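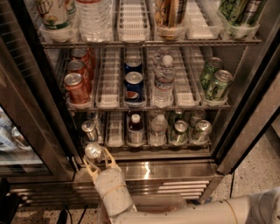

**From:** Darlene Marchand
**To:** clinic-office list
**Date:** Nov 22, 2021
**Subject:** Re: Reminder email went out with everyone in the To line

Zachary,

We had almost the same thing in Lemieux in April, so I'll tell you what we did and answer your questions in order. I'm an office manager and no lawyer. If your clinic has one, call them before you mail anything. Ours changed two sentences in our letter and both changes were good ones.

I've left your message in below, with my answers between the parts.

> Hi all. I run the front office for a small diabetes and foot care practice. On Friday afternoon one of our staff sent a reminder about the December group class. She pasted the addresses into the To field where she should have used Bcc. It went to 32 patients. The subject line was "Your diabetes class" and the body had the date, the room and a line about bringing your meter. No names in the body, but plenty of the addresses are people's full names.
>
> First question. Is this a breach? Our practice owner says it's only email addresses and nobody's chart was opened, so we don't have to do anything.

We started out with the same argument. I would not rely on it. An email address by itself isn't much, but yours came attached to the fact that the person is a patient of your practice and is in a diabetes class. Put those together and you have health information about someone who can be identified. Ours was a reminder for a sleep study follow-up and we came to the same place.

The rule starts from the assumption that it is a breach unless you can show a low probability that the information was compromised. You show that with a written risk assessment. There are four things to cover at minimum:

1. What kind of information it was, and how easily someone could be identified from it.
2. Who got it.
3. Whether it was really acquired or viewed.
4. How far the risk has been reduced since.

Write a paragraph on each and sign it. Even if your owner still thinks it comes out as low risk at the end, you need the paper. "We talked about it in the hallway" will not hold up if one of those patients files a complaint.

For us, number 2 was the one people wanted to argue. The recipients were other patients and not strangers, and somebody said they'd all have met at the class anyway. But other patients have no duty to keep anything private, and we're a small town. One of our recipients was a schoolteacher and two of the others had kids in her class. People also get to choose whether they come to a group. Being on the invitation list is different from walking into the room. We decided to notify.

> Second question. She tried to recall the message right away. Outlook says some of them succeeded. Does that count for anything?

Very little. Recall generally only works inside your own organization's mail system, so I'd want to know which addresses those were. If they were staff who had been copied, that tells you nothing about the patients. What patients may have received is a second message saying you'd like to recall the first one, and that tends to make people go and read it. Note in the file that it was tried, with the time, and don't lean on it.

> Third question. Should we send an email asking everyone to delete it?

We did, and I'd do it again. Keep it short, and send it one at a time. I mean that literally. We were so nervous about the Bcc field by then that Fuad Araya, who was on our front desk, sat and sent each one separately and a second person looked at the screen before each click. It took the better part of a morning.

Ours said this, more or less:

*On [date] we sent you a message that showed the email addresses of other people. This was our mistake. Please delete the message, and please don't forward it or reply to it. We will be mailing you a letter with more information. If you have questions, call the office and ask for Darlene.*

Leave the words "diabetes class" out of the new subject line. Ours was "A message from our office." Also don't paste the original underneath, which happens if you hit Reply or Forward to get started. Open a new message.

We got 12 replies saying it was deleted. I printed those for the file. That helps a little on the fourth item of the assessment. The others never answered, and we didn't chase them.

> Fourth question. If we do have to notify, is email enough? Most of these folks prefer it.

The default is a letter by first-class mail to the last known address. You can use email in its place if the patient has agreed to get that kind of notice electronically. Check what your patients really signed. Our form in those days said they agreed to appointment reminders by email, and our lawyer didn't think that stretched to cover this. We mailed letters.

The letter needs to say:

- what happened, with the date it happened and the date you found out
- what kinds of information were involved
- what the person can do to protect themselves
- what you're doing to look into it, limit the harm and keep it from happening again
- how to reach you

On the third item we had trouble, since there isn't much a person can do about a shown email address. We wrote that they might see unwanted mail, that they shouldn't open attachments from people they don't know, and that our office would never ask for a card number by email. We did not offer credit monitoring. No Social Security numbers or account numbers were involved, and offering it would have made people think there were.

The two sentences the lawyer changed: we had written "we take your privacy very seriously" as the opening line, and she moved the apology up and took that out. And we had written that "no medical information was disclosed." She said that wasn't true, and it wasn't.

Check your contact line too. The rule wants a toll-free number, an email address, a website or a postal address. We had put only our local number and had to add the street address before printing.

The outside limit is 60 days from when you discovered it, but it's supposed to go out without unreasonable delay and 60 isn't a target. Your clock started Friday. You've also got Thanksgiving this week and then the Christmas mail, so I would aim to have these in the post by the end of next week.

Also check your state. Some states have their own notice law with a shorter clock. I can't tell you about yours.

> Fifth. Do we have to report it to the federal people, and will it be in the paper?

Yes to the first if you conclude it's a breach. For something under 500 people you enter it on the HHS web portal no later than 60 days after the end of the calendar year in which you discovered it. You can enter it any time before that. I did ours the same week the letters went out so I wouldn't have it hanging over me in February. The form is not bad. Have your dates and your count ready, and a short description of what you've changed.

Media notice is for more than 500 residents of a state, so you're well below that. A patient can still call the paper. Nobody called ours. Write down who answers if a reporter phones, and tell the front desk it isn't them.

> Last one. What do we do about the employee? She is very upset. And what did other offices change so it can't happen again? We use Wurnix for scheduling but group classes aren't in it, which is why she was doing it by hand.
>
> Thanks for any help. Zachary Melnyk

You need to have a sanctions policy and you need to follow it, so read yours before anyone says anything to her. Ours has steps, and an honest mistake by someone who reports it right away is at the bottom step. In our case that was a documented talk and a repeat of the privacy training, and the whole office did the training with her. She still works here. I'd make sure yours hears from the owner that reporting it the same day was the right thing to do.

As for changes, we made these:

- No group messages to patients from Outlook at all. We had IT put a limit on outside recipients, set at 2. Anything above that gets held and I get a notice. It's annoying maybe once a month.
- Group classes went into the scheduling system. We're on Wurnix as well, and you can do this by setting the class up as a provider with its own calendar and booking each patient into the same slot. You have to turn on overlapping appointments for that calendar first. Reminders then go out one per patient like any other. Chun-hung Shek posted the steps to this list last winter and they're in the archive under "class as provider."
- The subject line on anything to a patient is now plain. "Reminder from our office" and that's all.
- The email consent form was rewritten. It now has a separate line for privacy notices.

Dwight Leclerc over in Grutden went a different way and bought Tatell to handle all of their bulk mail. He likes it, but you'd need a business associate agreement with them before loading a single address, and for one class a month I don't think it's worth the money. He may want to speak for himself.

One thing I wish we had done sooner. Two of our letters came back undeliverable and we hadn't thought about what came next. With fewer than ten bad addresses you can use another form of written notice, or telephone. We phoned both. Keep a note of the date and who you talked to, and don't leave details on a machine.

Put everything in one folder: the original message with its headers, the assessment, the letter, the mailing list, returned envelopes, the portal receipt, the training sign-in. Ours came to 27 pages. You keep it six years.

I can send you our letter with the particulars taken out. Write me off the list and tell me if you want it in Word. I'm out Thursday and Friday.

Darlene Marchand
Office manager, Lemieux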